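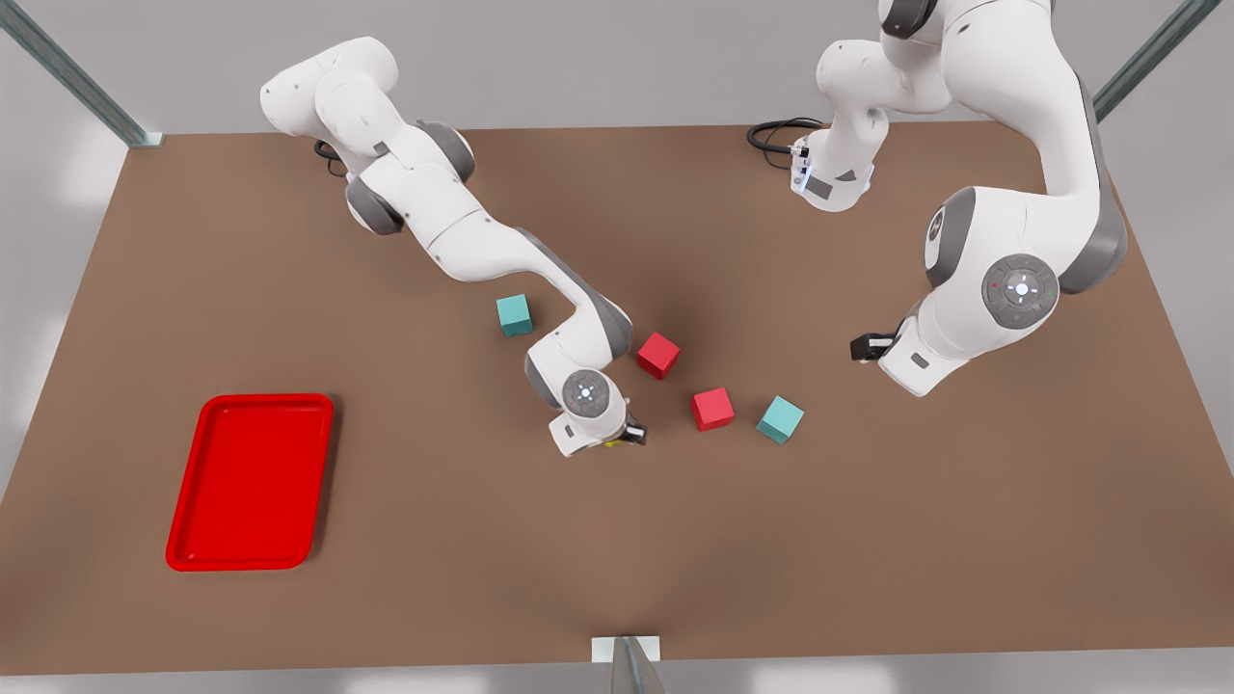 **Slot: 20 min plus questions. Water on the lectern. Don't rush the first two slides.**

## 1. Opening

- Ask for hands: who has paid for an open office redesign? Keep your hand up if you measured anything before you did it.
- Expect very few hands in the second round. Wait. Let them look at each other.
- My claim for today is small. Most of what gets said about open offices and "collaboration" was written by people selling furniture or saving on rent. Some of it may still be true.

## 2. The Zolum survey

- Zolum sent out 1743 forms and got 127 back. They put "staff love it" on the cover of the report.
- Who answers a survey about the new office two weeks after the boss cuts the ribbon? Pause here.
- The question was "Do you feel more connected?" There was no "less" option. Read the wording out loud, slowly. It gets a laugh, so don't step on it.
- Be fair: they did publish the form. Plenty of firms don't.

## 3. Donen, the better case

- Donen at least kept a badge log from before the walls came down.
- Meeting room bookings went up by 60 a month. The consultant called that collaboration.
- Other reading: people booked rooms to get away from the noise. Many of the bookings were for one person.
- I can't prove my reading either. Say so. Somebody from a design firm will be in the room and they'll be right to push.

## 4. Headphones

- Skip if past 12 minutes.
- Nwosu bought headphones for all 73 people on the floor, then ran a poster campaign about talking to your neighbor. Both came out of the same budget line.
- Don't milk this one. The office manager was dealt a bad hand.

## 5. What would change my mind

- Same team, same work, measured before and after, with a long enough gap that the paint smell is gone.
- Sick days, people leaving, time to finish a job. Dull numbers that were being kept anyway.
- Collard says it will share theirs in February. I've heard that kind of promise before, but I'll read them if they come.

## 6. Close

- If rent is the reason, tell staff it's rent. They've seen the lease signs on the other two floors.
- Ask the vendor for one client who went back to walls. If they say there isn't one, ask how they checked.
- Last slide stays up during questions. If asked about working from home: different talk, different data, and I don't trust most of that either.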